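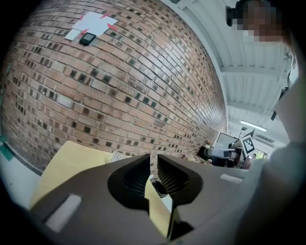
Reviews › Lab Tools › Safety and Good Practice

Bindine hand gripper, after one season of daily use
by Deolinda Arruda

I have used the Bindine in our workshop since March, and I was asked to review it from the side of good practice and not only from the side of comfort. So I will say little about comfort. It is a big tool, and the wrist feels it by the end of a long session. We now stop after 50 minutes and pass it to the next person.

The fingers are the best part. They are dark gray, with fine ridges on the curved inner faces, and they hold a small thing such as a phone or a remote without much pressure. With a single sheet of paper they are less good. My older Liletti had smooth fingers and I dropped things with it every day.

The body is wide and flat, and from the operator's side it hides what is lying low on the table. The manual gives this one line. I would give it a page. Our rule is that the operator looks at the table from the side before the first grasp, and says aloud what is on it.

Now the rules booklet, which comes in the box and was for me half of the reason to buy. It has 38 points. Some of them are very good:

Mark the work area with tape at the corners, and do not move the tape during a session.
Check that every marker tag on an arm stands upright and is not covered, before power is on.
Keep hanging cables out of the walking path.
One person speaks the start and the stop.

We follow the first of these with red tape, and the difference was clear already in the first week. Before, each of us put the objects back in a slightly different place and then we argued.

Other points are weak. Point 12 says that people must keep "a safe distance" from the arm, but gives no number and no way to find one. For a shared room, where a person with the hand tool works near an arm, this is the rule that matters most. Albertina Sampaio, my colleague, wrote our own version: if the arm has power, the person with the gripper stays outside its full reach, also when the arm is not moving. I think Bindine should print something like this.

The booklet also says nothing about cleaning. Dust stays between the ridges. We use a soft brush after every 30 grasps – it is boring, but the grip stays the same.

Would I buy it again? Yes, for the fingers and for most of the booklet. If your group already has written rules, the Furkia is lighter and may be enough for you.

Rating: 4 of 5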